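The Reading Room at Plallthorpe

A short story in the form of a notice to members

Members of the Plallthorpe Subscription Library are informed that the matter of the overdue book has been settled. The following account has been prepared by the Secretary, Fatemeh Shojaei, and replaces all earlier notices on the subject, including the one pinned to the umbrella stand.

The book in question is A Winter at Prestow, author unknown, bound in green cloth and entered in the register under the number 219. It was issued in January to Mr Settimio Guerra of Salehi Lane, for a period of four weeks. Mr Guerra did not return it. He was sent a first reminder, a second reminder, and the stiffer letter which the rules allow. He answered each of them by return of post, thanking the Library for its interest and stating that he had not yet reached the end.

Rule 10 provides that a member who keeps a book beyond its term shall be invited to explain himself in person. Mr Guerra was so invited. He arrived early, wearing a dark overcoat, and asked whether he might sit at the round table.

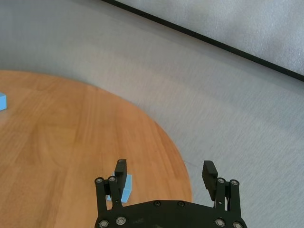 The round table.

The Secretary took the chair opposite and read the rule aloud. Mr Guerra listened with attention. He then placed the book between them and asked her to open it at the last page.

The Secretary did so. The last page was numbered 33. It described a woman at Prestow who stands at a window on the first evening of frost and sees a lamp being carried across the lower field. The sentence concerning the lamp was complete. There was nothing after it except the endpaper.

"It is a short book," the Secretary observed. "You have had it for the greater part of a year."

Mr Guerra replied that on the evening he borrowed it the last page had been numbered 10, and that the woman had not yet gone to the window. He had finished it before supper and thought it slight. He had picked it up again the next day, intending to bring it back, and had found that the woman was putting on her shoes.

The Secretary reminded him that the Library could not accept an explanation of that nature. The form had a space for illness, a space for absence from the district and a space for flood. Mr Guerra said that he understood, and that he would put down illness if it would be of help to her.

It was then agreed that the book should be left at the Library overnight, in the locked cupboard, and examined again in the morning. The Secretary wrote the number of the last page on a slip of paper, and both parties signed it. The cupboard was locked with the Kateck key, of which there is one copy, and the Secretary took it home in her glove.

She has asked that it be recorded that she slept badly.

Mr Guerra was on the steps when the doors were opened. The slip was taken out and read, and the book was opened at the last page. It was numbered 33. The woman was at the window and the lamp was in the lower field. Mr Guerra read the page twice, then closed the cover and said that he was very sorry to have given trouble. He paid the fine in coins. He asked for a receipt, and the Secretary went to the desk to write one.
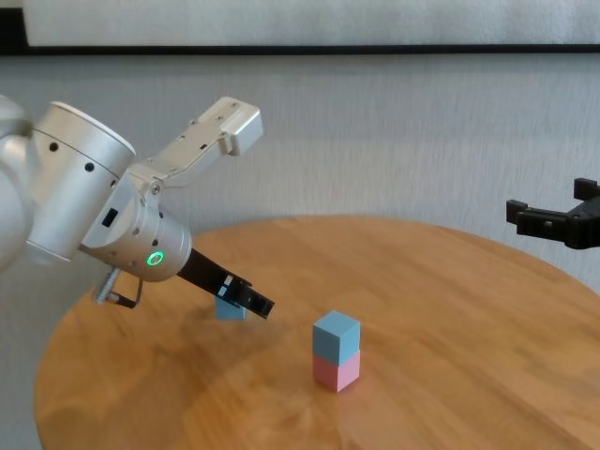
The table again, from another viewpoint.

She states that she was away from the table for no longer than it takes to fill in a receipt. When she came back Mr Guerra had his hat in his hand and was looking at the book, which was shut. He did not touch it. He said that the trouble, in his view, was that it had been put in a cupboard, and that the woman could hardly be expected to go on with no one there. The Secretary gave him his receipt and wished him good day.

The Library's rules make no provision for a book to be read by an officer during opening hours. The Secretary accepts that she sat down and read this one from its first page, and that three members waited at the desk while she did so. Their complaints have been received and answered.

On reaching the window she turned the leaf. The lamp had come as far as the gate, and the woman was lifting the latch.

Members are therefore advised that A Winter at Prestow has been withdrawn from general issue. It is on loan to the Secretary for a period of four weeks, which may be extended. Mr Guerra has been granted leave to call on Tuesday afternoons, when the pages added since his last visit will be read to him aloud. Other members who wish to attend should give their names at the desk and bring a cushion, as the chairs are hard.

The fine has been refunded.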